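[jidari-honyaku] Re: 説明書の「してください」をどこまで残すか

印刷 | このメッセージをメールで送る

差出人: Zanele Potgieter
宛先: Jidari 翻訳メーリングリスト
件名: Re: 説明書の「してください」をどこまで残すか

皆様

ポトヒーターです。お返事が遅くなりまして、申し訳ございません。4月は大学の授業の準備があり、長いメールを書く時間がなかなか取れませんでした。

ズワネさんのメールを三回読みました。大切な問題だと思いますので、順番に私の考えを書きます。日本語に間違いがありましたら、遠慮なく直してください。

Khanyisile Zwane さんは書きました:
> 皆様、こんばんは。
> Brurkance の小型機器の説明書を、今週から日本語に直しています。
> 原文は英語で、ほとんどの文が命令形です。"Connect the cable."
> "Do not pull the cord." のような短い文が続きます。
> 前回の Rozīte の仕事では、全部「〜してください」で訳しました。
> しかし今回は紙が小さくて、「してください」を毎回書くと
> 文字が入りません。「ケーブルを接続する。」と書けば入りますが、
> 読む人には冷たく聞こえないでしょうか。
> それから、"Do not" は「しないでください」と「しないこと」の
> どちらがよいですか。用語集を見ましたが、両方ありました。
> もう一つ、"you" を「お客様」と訳した例も見つけました。
> 私は「お客様」は必要ないと思いますが、消してもよいですか。
> 皆様の意見を聞かせてください。
> カニシレ

まず、用語集に両方の形があることについてです。これは私の責任です。現在の用語集には3,423の項目がありますが、その中には、私たちがまだ規則を決めていなかった時期に登録したものが多く入っています。その頃は、訳した人が自分の訳をそのまま登録していました。ですから、用語集に載っていることは「昔だれかがこう訳した」という意味で、「こう訳すべきだ」という意味にはなりません。このことを用語集の最初のページに書いておくべきでした。今晩、書き足します。

次に、「してください」と「する」の問題です。私は日本に来てから五年の間、電気製品を買うたびに説明書を捨てずに集めています。引き出しの中を全部調べてみましたところ、同じ一枚の紙の中でも、二つの形が使い分けられていることが分かりました。多くの場合、番号の付いた手順は「する」で終わり、注意の文は「してください」または「しないでください」で終わります。たとえば炊飯器の説明書では、手順のところは「内ぶたを取り付ける」ですが、その下の注意は「ぬれた手で触らないでください」です。読んでいて、冷たい感じはしませんでした。番号が付いていると、読む人はそれを操作の名前のように受け取るのだと思います。

反対に、番号がなくて普通の文章の中に「接続する。」と突然出てきますと、これは命令なのか説明なのか、私には分かりにくいです。「電源を入れると、ランプが点灯する。」は説明の文です。その次に「ボタンを押す。」と書いてあると、私が押すのか、あるいは自然に押されるのか、一瞬迷います。日本語は主語を書かないので、文の終わりの形が主語の代わりに働いているのではないでしょうか。母語話者の方は迷わないかもしれませんが、日本語を勉強している人も説明書を読みます。

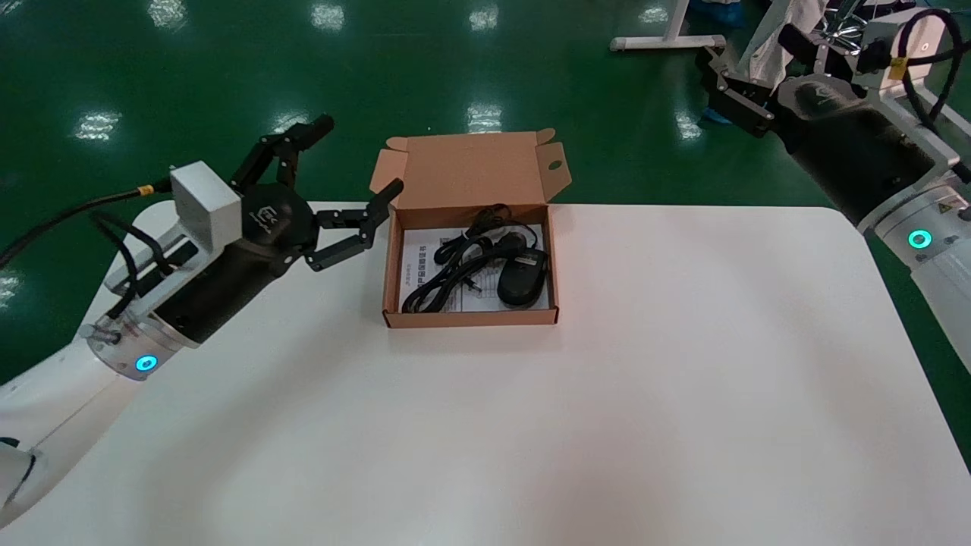 紙の大きさについても書きます。ズワネさんのおっしゃるとおり、小さい製品に入っている紙は、一枚の中に何か国語も並べることがあり、日本語に使える場所は本当に狭いです。英語の "Connect the cable." は短いですが、「ケーブルを接続してください。」も文字の数だけで見れば長くありません。ところが漢字は、字を小さくすると読めなくなります。アルファベットなら読める大きさでも、「接続」の「続」はつぶれてしまいます。このため、日本語では字の大きさを下げる方法があまり使えず、文を短くする方法しか残りません。

そこで、私は次のようにお勧めしたいです。

・番号の付いた手順は「する」で終える。句点は付けない。
・番号のない文章の中の指示は「してください」で終える。
・禁止は、場所があれば「しないでください」とする。
・表の中や絵の横など、場所がとても狭いときだけ「しないこと」を使う。
・一つの文は80字までとする。それより長くなったら、二つに分ける。

80字という数は、以前 Rozīte の担当の方からいただいた指示と同じです。私は最初、厳しすぎると思いましたが、慣れてしまいますと、長い文を書くほうが不安になりました。条件が二つ以上ある文は、たいていこの数を超えます。「〜の場合で、かつ〜のときは」と書きたくなったら、そこで一度止まってください。条件を先に一つの文で書いて、次の文を「このとき、」で始めると、だいたい収まります。

「しないこと」について、もう少し申し上げます。この形は学校や工場の掲示のように聞こえると、以前日本人の校正の方に教えていただきました。「廊下を走らないこと」という例でした。間違いではないけれども、お金を払って製品を買った人に向ける言葉としては少し強いそうです。私はこの感覚を自分では持っておりませんので、その方の意見に従っています。もし母語話者の皆様の中に、違う感じ方をなさる方がいらっしゃれば、ぜひ教えてください。世代によって違うかもしれません。

「お客様」については、消すことに賛成です。英語の "you" は、文法の都合で置かれていることが多いです。"You can adjust the volume." は「音量を調節できます」で十分に伝わります。「お客様は音量を調節できます」と書きますと、お客様以外の人は調節できないように読めてしまいます。ただし、一つだけ例外があります。保証や修理の費用について書くときです。「送料はお客様のご負担となります」の「お客様」は、だれが払うかを決めている言葉ですから、消さないでください。保証の文は、できれば訳す前に私かほかの方に一度見せていただけると安心です。
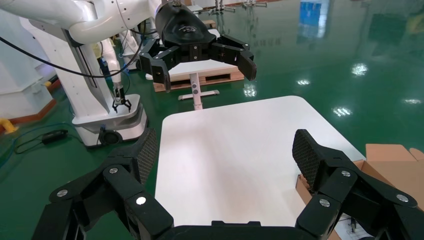

同じ場所で、別の角度から。

それから、ズワネさんのメールにはありませんでしたが、訳文を送っていただいた五ページの中で気になったところがありましたので、ここに書きます。ほかの方にも関係があると思います。

一つは "cord" と "cable" です。原文では二つの言葉が混ざっていて、訳文でも「コード」と「ケーブル」が混ざっています。英語で書いた人は、たぶん区別せずに使っています。しかし日本語の読者は、言葉が違えば物も違うと考えて、箱の中にもう一本あるのではないかと探すかもしれません。原文の著者に確認して、同じ物でしたら「ケーブル」に統一してください。確認のメールは英語で短く書けば大丈夫です。必要でしたら、私が前に使った文をお送りします。

もう一つは「差し込む」「挿入する」「接続する」の三つです。私の理解では、「差し込む」は手の動きを表し、「接続する」は結果としてつながることを表します。「挿入する」はディスクやカードのときに見ますが、家庭向けの文では硬いです。"Insert the plug" は「プラグを差し込む」でよいと思います。用語集の "insert" の項目は、この考えで書き直すつもりですが、反対の方がいらっしゃれば待ちます。

最後に、絵の中の言葉です。Kaltarard の勉強会でも話が出ましたが、矢印の横の言葉は、訳すと場所からはみ出すことがあります。"Push" は「押す」で短くなりますが、"Hold" が困ります。「押し続ける」は長く、「長押し」は短いけれども、電気製品に慣れていない方には通じないことがあると聞きました。私は、最初に出てくるところだけ本文で「ボタンを押し続けてください（長押し）」と説明して、絵の中では「長押し」を使っています。もっとよい方法をご存じの方はいらっしゃいませんか。

ズワネさん、訳文のファイルには私のコメントを付けて、別のメールでお返しします。赤い字は直したほうがよいところ、青い字は私の好みの問題ですので、青い字は無視してくださってもかまいません。文の流れは前回よりずっと自然で、特に掃除の仕方のところは、そのまま使えると思いました。

用語集の変更については、今晩の午後9時ごろまでこのメーリングリストを見ておりますので、急ぎのご意見があればそれまでにお願いします。急がないご意見は、いつでも歓迎いたします。

どうぞよろしくお願いいたします。

Zanele Potgieter
Jidari 翻訳グループ 用語集担当

印刷 | このメッセージをメールで送る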